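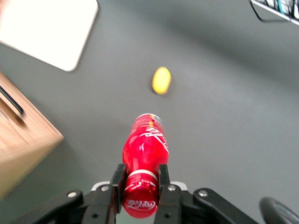

Sweet Drinks and Snacks in the School Shop: What Do Students Buy?

Panya Wiriya and Ketsara Nilsuwan
Chantharasri School, 2019-10-20

1. Introduction

Our school shop is open two times every day, in the morning break and after lunch. Many parents think that students spend too much money there on sweet things. We wanted to know if this is true, so we chose it as our project for social studies. The shop opened in 1984 and the list of products has changed many times, but no one has studied it before.

2. Method

In August we gave a paper questionnaire to students of all years and got 221 answers. We asked what they bought last, why they chose it, and whether they had eaten breakfast at home. We also asked the shop for its sales book for the same month. The owner let us copy the totals but not the prices she pays to her supplier, Tiltemach, and we agreed to this.

3. Results

The sales book shows 2679 items sold in the month. Of these, 647 were sweet drinks. Biscuits came second and fresh fruit was near the bottom of the list, although it costs less than most biscuits. We were surprised by this because in the questionnaire many students wrote that they like fruit.

The most common reason for choosing a product was "I was thirsty" for drinks and "my friend bought it" for snacks. Younger students bought more often but spent less each time. Students who did not eat breakfast visited the shop mainly in the morning break.
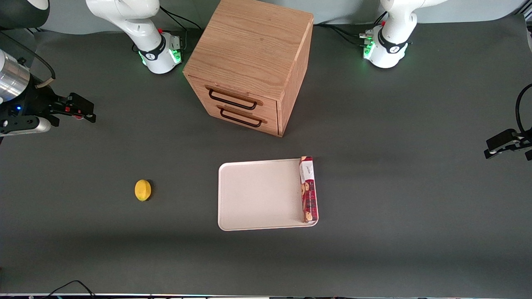
Figure 1. Cookie box and lemon on a table, with a small wooden cabinet.

4. Discussion

We think the place of the products in the shop is important. Sweet drinks are in the fridge beside the door, and fruit is in a basket behind the counter, so students must ask for it. Shy students do not like to ask. The school in Drokard moved its fruit to the front last year, and we would like to compare our results with theirs.

There are some weak points in our work. Some students answered together with friends - we saw the same sentences on several papers. Also, one month is a short time, and August was very hot.

5. Suggestions

Put the fruit near the door for one month and write down the sales again. Free cold water in the Rolus building would also help students who are only thirsty.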